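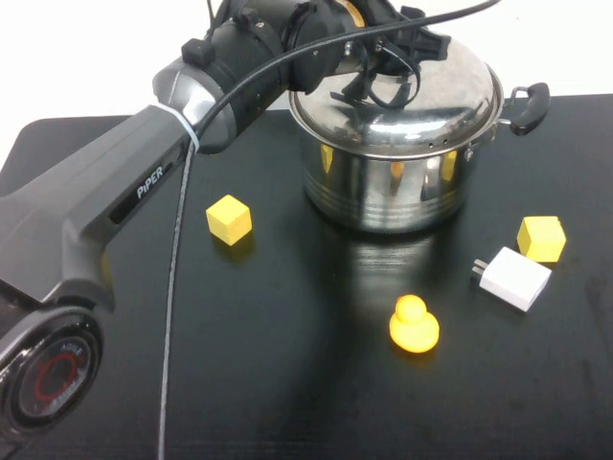
Stainless stockpot: lid on or off, and where do you put the lid?
Cookware and Small Kitchens > Pots and pans
19 replies, showing the ones marked useful

plainbroth
Joined in September
I bought a stainless steel stockpot to replace an enamel one that chipped. It has a domed lid with vent holes near the rim, and side handles that stand out on wire brackets. I like it so far but I have two questions.

First, is the lid meant to stay on for a long simmer? With the old pot I tipped the lid with a wooden spoon under it. With vents I assume I don't need the spoon, but my stock still came out thin.

Second, where does everybody put the lid when it's off? I have 64 inches of counter total and the lid takes up a dinner plate's worth of it. It also drips.

lowflame_70
Vents let off steam so the lid doesn't rattle. They don't let off enough to reduce anything. If you want a stronger stock, take the lid off for the last part and let it go down. I do 2 hours covered and then leave it open until it tastes right.

For the lid, I put it upside down on a folded towel. The dome holds the drips.

corner_unit
Upside down is fine until you bump it. A domed lid sitting on its knob rocks around like a top. I had one go off the counter and the rim got bent, and it has never sat flat since. Rim down on a sheet pan is better. The water runs onto the pan and you pour it in the sink.

lowflame_70
On a towel it doesn't rock. I've done it that way for years.

corner_unit
Depends on the knob, I guess. Mine has a narrow one.

saltandtin
I disagree about leaving the lid on at all for stock. Covered, it creeps up to a boil when you're in the other room and then it's cloudy. I leave it open the whole time and top it up with water if the bones show. You also get to skim without lifting anything.

plainbroth
I can't really leave it open the whole time. The apartment has one small window and the wallpaper by the stove is already coming up from steam.

saltandtin
Then lid on, lowest burner, and check it. Turn the vents away from you. Steam out of those holes will get your wrist when you reach across.

mudroom
Which pot is it? I have the Dinness in the same general shape and the vents are only on one side. The Skornine has them in two places, so there's always one set pointing at you.

plainbroth
No idea. The sticker came off in the first wash and the box went out with the recycling. It's mirror finish all over, with bands around the lower part of the outside. Black handles.
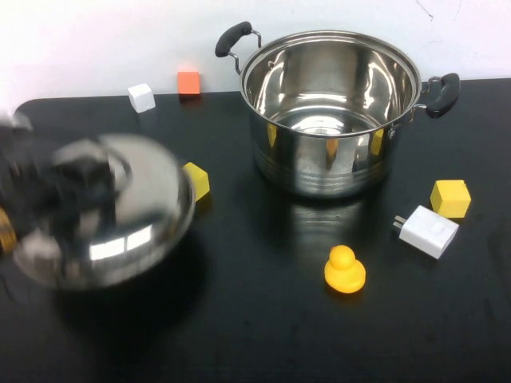 The finish is my other complaint, now that it has come up. It shows everything. Every fingerprint, every water spot, and whatever happens to be sitting next to it. I wiped it down three times last night and it looked the same each time.

mudroom
Mirror finish is like that. Dry it with a cotton dish towel while it's still warm and you won't get spots. If you let it air dry on the rack you will, especially with hard water. White vinegar on a cloth takes off the old ones. Rinse after.

The Dinness is brushed on the outside and I barely have to think about it.

kettle_end
Don't use the rough side of the sponge on it, either. I did that on the first day with mine and there is a patch next to one handle that has looked gray ever since. The inside doesn't matter so much. Inside I use baking soda and a soft brush.

saltandtin
The inside matters if you care about seeing the bottom. Rainbow stains come off with vinegar too. Little white pits don't come off. Those are from putting salt in cold water and letting it sit. Salt it after it's hot.

corner_unit
Going back to the lid. I ended up buying a Kütt rack that sticks to the inside of the cabinet door. It holds three lids. A tall dome didn't fit with the shelf where it was, so I had to move the shelf back by a couple of inches. Works now. When I'm cooking, the lid still goes on the sheet pan.

lowflame_70
Does it stay stuck? I had an adhesive one from Irico and it came down in the middle of the night with everything on it.

corner_unit
The Kütt one has screws. You can use the tape that comes with it, but I didn't trust it.

plainbroth
I rent, so no screws. I tried the lid on a folded towel today and it rocked a little, but it stayed where it was. Then I tried rim down on a sheet pan. The pan takes more room than the lid did.

kettle_end
Use a pie plate in place of the sheet pan. Or stand the lid on edge in the dish rack if the rack is close enough to the stove. It drains by itself there.

plainbroth
The dish rack is right next to the stove. I don't know why I didn't think of that.

mudroom
Check the handles while you're at it. If they're on wire brackets they can work loose where they attach, and you don't want to find that out with a full pot. Carry it by both handles and don't fill it to the top. I stop well below the rim and ladle some out before I move it.

saltandtin
Better to leave it on the stove and ladle all of it out. I don't move a full stockpot for any reason.

mudroom
Sure, if you don't need the burner.

plainbroth
I made another batch. Lid on for two hours, then off with the window open. It came out darker and it set up in the fridge overnight. The lid stood in the dish rack and dripped where it was supposed to. Handles feel tight. I'm still getting spots on the outside, so the vinegar is next.

lowflame_70
Good. Keep some of it in ice cube trays for pan sauces. The trays stack better than jars do.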